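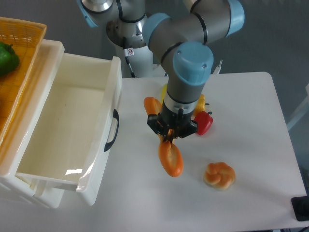

Guides > Kondari Cell > Recording > Section 6: Tabletop pick-and-place

5 min read

6. Recording examples for the drawer task

This section covers recording demonstrations at a tabletop cell with one arm, a two-finger gripper and a drawer unit. Finish the arm calibration in Section 5 before you start. The settings named here are in the Kondari recorder, under Session.

6.1 Before the first take

1. Clear the table of tools, tape and packaging.
2. Set the drawer unit on its floor marks, with the drawers opening toward the table.
3. Open the drawer you will use all the way and check that it is empty.
4. Put out the objects on the session sheet. The standard food set is long rolls, a knotted roll and bell peppers in more than one color.
5. Place the basket on top of the drawer unit. A pepper may stay in it as a distractor if the session sheet calls for one.
6. Move the arm to the home pose and wait for the Ready light in the recorder.
7. Type the task sentence exactly as it is printed on the sheet. "Put the long roll in the drawer" and "Place the bread in the drawer" are stored as two tasks.

CAUTION: Keep your head and shoulders outside the arm's reach whenever the motors are on. The emergency stop must be within reach of the operator's free hand.

6.2 Recording a take

1. Press Record and hold still for 2 seconds.
2. Bring the gripper over the object from above, with the fingers open on either side of it.
3. Lower slowly. Stop before the fingertips press on the table.
4. Close on the middle of the roll. A grip near one end lets the other end swing, and the roll may hit the drawer front. 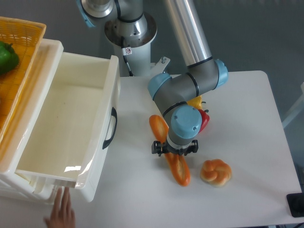 5. Lift straight up until the object will clear the rim of the drawer, then move across.
6. Lower the object into the drawer and open the fingers. Don't drop it from the rim.
7. Return to the home pose and press Stop.
8. Mark the take Good, Retry or Discard. Use Retry when the grip slipped but you recovered and finished the task. These takes are kept.

NOTE: Small pauses are fine. Long ones are trimmed when the session is uploaded, so there is no need to discard a take for hesitating.

6.3 Between takes

1. Wait for the recorder to show Paused before you reach over the table.
2. Take the object out of the drawer and put it back in a new position. Change its angle as well.
3. Move at least one other object.
4. Leave the drawer unit where it is.
5. After 17 takes, save the block and check the gripper pads for crumbs or grease. Wipe them with a dry cloth.

CAUTION: Never reset the table with the recorder in Live. The arm follows the hand controller in this mode, even if the controller has only been bumped.

6.4 If a take will not save

Check the free space on the recording computer first. If there is space, close the session and open it again; the last finished take is held in the recovery folder. Error 17 means the task sentence is blank.

Section revised 06/06/2020 by Radymyr Kostiuk, Stollbridge cell support.

2 comments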